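A morning at the Nurkstead open kitchens

I had been meaning to go to Nurkstead for years. It is one of those small places that opens its doors for a single weekend, when people who love their kitchens let strangers tramp through them and ask where they keep the flour. This time I finally managed it, in November, with a flask, a folded map and far too many layers on, and I had such a good time that I have been moving things about in my own cupboards ever since.

The route takes in 4 homes, all within walking distance if you don't mind a hill. You pick up your map at the Niltevon hall, where there is tea and a table of second-hand cookery books (I came away with a very stained one on pickles). Then you just wander. Each house has a theme, written on a card by the gate. One was bread, one was preserving, one was cooking for a crowd, and the last, at the end of Cheung Row, simply said "Spices and where to put them".

I nearly skipped it! My feet hurt and it had started to drizzle. But a woman coming down the path told me it was the best of the lot, so in I went.

The spice kitchen is looked after by Kam-wah Hsieh, who cooks every day and has very firm views about cupboards. Spices should never go in one, according to Kam-wah. They slide to the back, you forget you have them, and then you buy another jar of paprika. Everything you reach for should be out where you can see it, and it should turn. That was the whole lesson, really, but it took a happy hour to get through, with a good deal of tasting on the way.

The turntable is the heart of it. It's a plain clear one, round, and it lives on the steel worktop under the window. I loved that window. The glass is all pebbled, so you can't see out, but the light comes through soft and pale and falls right where you want it when you are reading a small label.

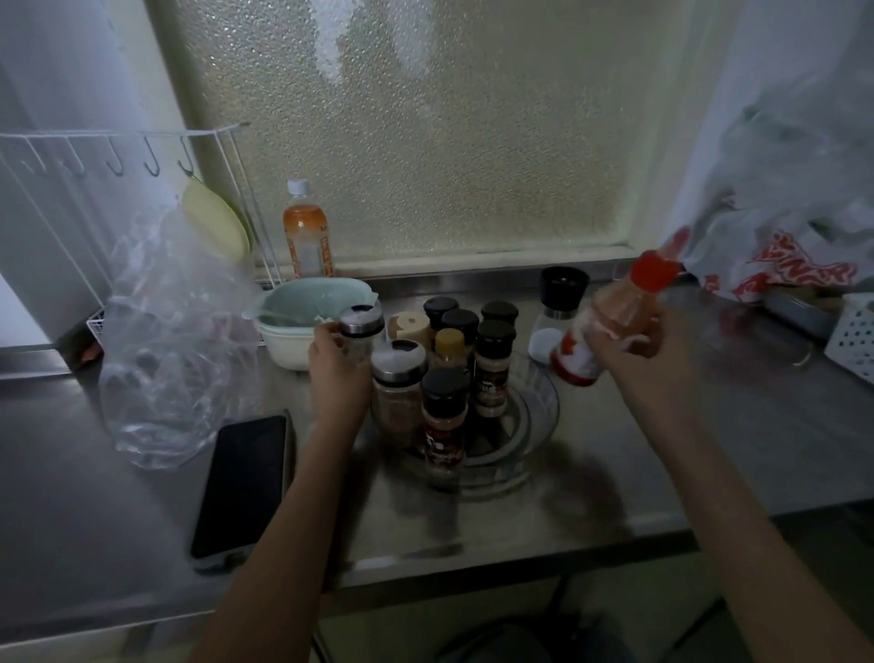

What I found so cheering was how little it all had to do with matching sets. I have spent more than I care to admit on rows of identical jars, then on labels, then on a special pen for the labels. Kam-wah keeps most things in whatever they were sold in. Tall ones, squat ones, a grinder, different lids. You get to know them by shape, and after a while your hand goes to the right one before you have thought about it.

There is a method for loading the turntable, and I wrote it down on the back of my map. Take everything off first. Wipe the tray. Put the tallest things towards the middle or the back, then build outwards with the ones you use most. Turn it once, slowly, and if anything knocks against its neighbour, move it. Anything you haven't opened in a year gets sniffed, and if it smells of nothing it goes. We had a sniffing round, all of us in a row passing jars along, and a man in a cycling helmet guessed cumin for every single one.

I asked about light, having always read that spices should be kept in the dark. Kam-wah's answer was to buy small and use them up. A big bag that lasts three years is a poor bargain wherever you keep it, and a 100 gram jar used in a season will taste of something. I can't say whether that would convince everyone, but the rice we were given at the end was fragrant enough to convince me.

The rest of the worktop was a proper working one, too, and I was so pleased to see it. A mint green colander was sitting in a pale bowl, there was a bottle of orange drink over by the window, and a wire rack on the left-hand wall had hooks along the top. I am a great believer in hooks. I came home and measured the space beside my cooker that same evening.
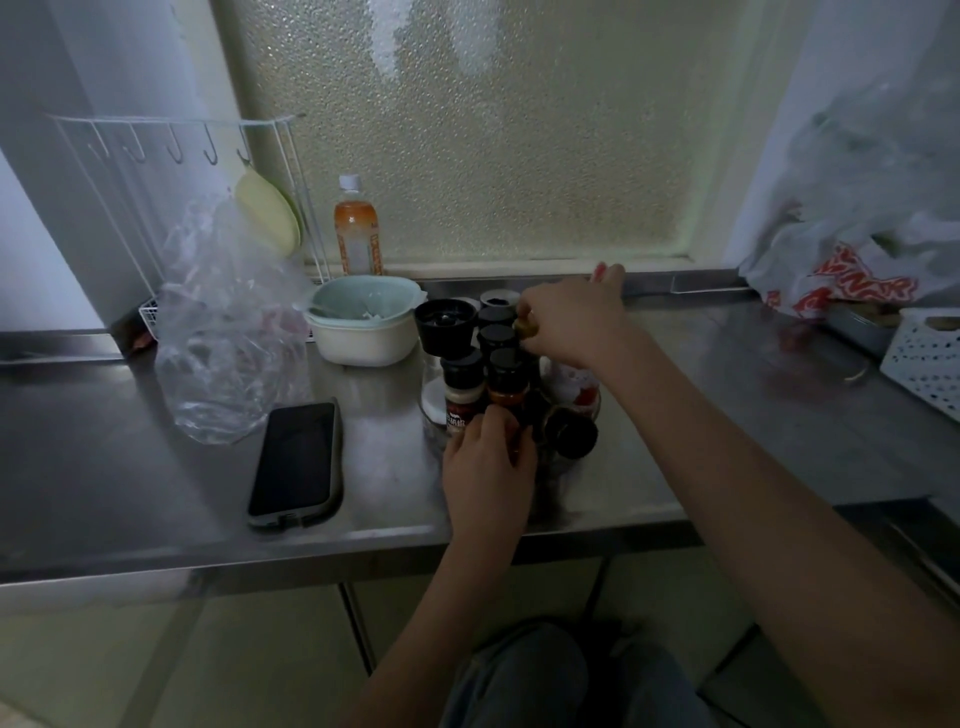 Hands in among the jars on the clear round tray, with the colander and bowl close by.

We finished with questions, and there were plenty. Does the steel scratch? Yes, and you stop minding. Would the turntable work in a fridge? Very well for mustards and sauces, if the shelf is deep enough. How do you stop the small jars tipping? Keep them close together and don't spin it like a wheel at the fair.

The Caller, which is the little village newsletter, said that roughly 1000 people came through over the weekend. It never felt like that. The queues were short and everyone was chatty, and there were still cheese scones left at Niltevon hall when I got back to hand in my pencil.

If you go, wear shoes that slip off easily, as two of the houses ask you to leave them at the door. Start at the top of the hill and work down. Bring cash for the books, and leave a good hour for Cheung Row.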